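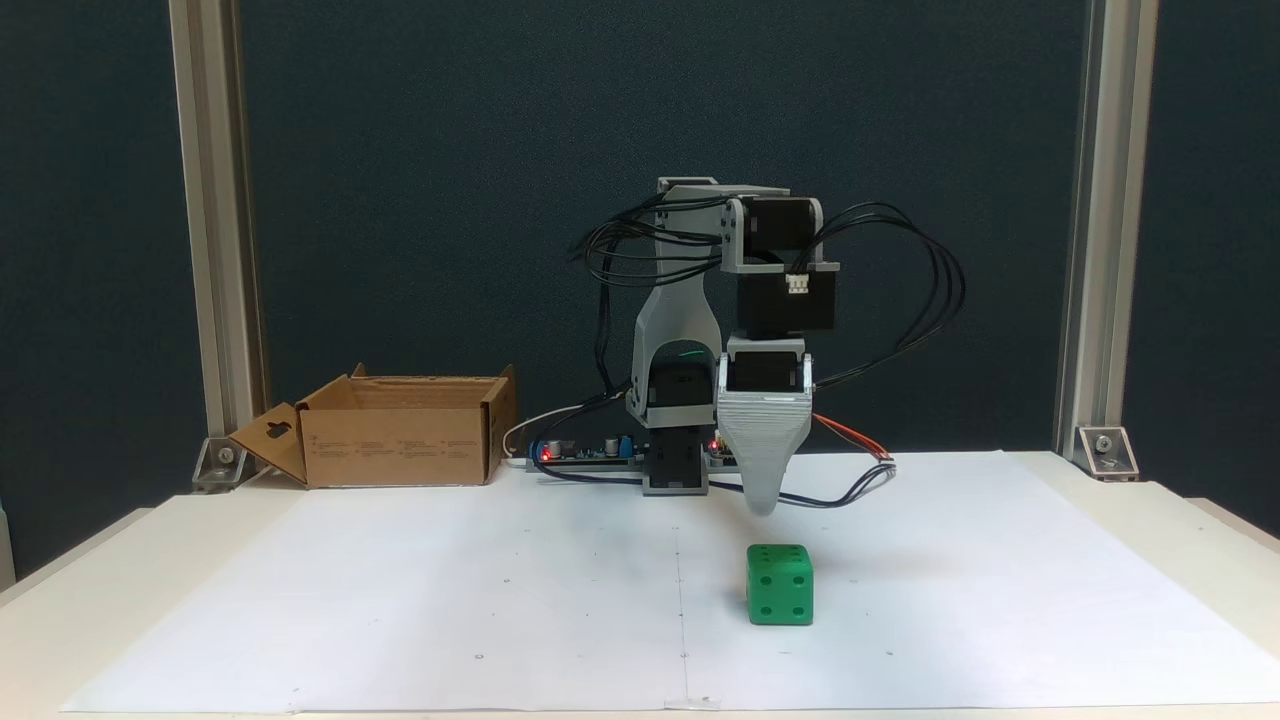

Greifrate mit 3D-gedrucktem Greifer: Zahlen aus der Wiederholungsmessung

sperling_r
13. Juni
Zwischenstand zur Methode. Aufgabe ist unverändert: Würfel vom Papier aufnehmen, in den Karton ablegen. Policy per Imitation Learning trainiert, 186 Demonstrationen, alle teleoperiert. Auswertung über 175 Versuche, Startposition zufällig auf dem Bogen gezogen. Erfolgreich: 100. Verglichen wurde mit dem Stand ohne Nullpunktkorrektur der Servos, gleiche Gewichte, gleiche Startpositionen. Der lag deutlich darunter, die Rohdaten lade ich noch hoch.

Meine Deutung: Der größte Teil des Fehlers kommt aus dem Getriebespiel im Schultergelenk, nicht aus der Policy.

kabelbinder
Wie wird der Nullpunkt bestimmt? Mechanischer Anschlag oder Encoderwert?

sperling_r
Anschlag, vor jedem Block neu angefahren. Skript liegt im Stuserell-Repo unter calib.

Chettiar
Der Schluss auf das Getriebespiel ist mir zu schnell. Spiel ist richtungsabhängig. Dann müssten die Fehlgriffe je nach Anfahrrichtung in verschiedene Richtungen streuen. Hast du das getrennt ausgewertet? Ohne diese Aufteilung kann es genauso gut die Durchbiegung der gedruckten Glieder sein.

sperling_r
Nach Anfahrrichtung getrennt noch nicht. Durchbiegung halte ich bei dem Würfelgewicht für vernachlässigbar.

Chettiar
Das Würfelgewicht ist egal, der Arm trägt seine eigenen Servos. Bei gestrecktem Arm hängt der Greifer tiefer als modelliert. Trag die Fehlgriffe über dem Abstand zur Basis auf, dann sieht man es.

nullpunkt4
Zu den Kabeln: Die Bögen rechts stehen weit ab. Bei unserem Cekau-Aufbau hat der Kabelzug am Handgelenk den Greifer messbar verdreht. Am Oberarm fixieren und einen Block wiederholen, bevor ihr über Mechanik streitet.

kabelbinder
Gegenstimme: Fest verlegt hatten wir nach einer Woche Kabelbruch. Lieber längere Schlaufe und Zugentlastung am Halter.

tobi_m
100 von 175 sind 57 Prozent. Das 95-%-Intervall geht grob von 50 bis 64. Ohne Angabe der Gegenprobe lässt sich daraus kein Effekt ablesen. Und bei gleichen Startpositionen bitte gepaart testen, McNemar.

sperling_r
Einverstanden, McNemar kommt mit den Rohdaten. Fehlgriffe über Basisabstand ebenfalls. Kabel lasse ich vorerst so, sonst ändere ich zwei Dinge gleichzeitig.

Chettiar
Gut. Bitte auch die Fehlgriffe mit Zielhöhe protokollieren. Schwerdtfeger hat das im Estero-Thread im August so gemacht, das Format kann man übernehmen.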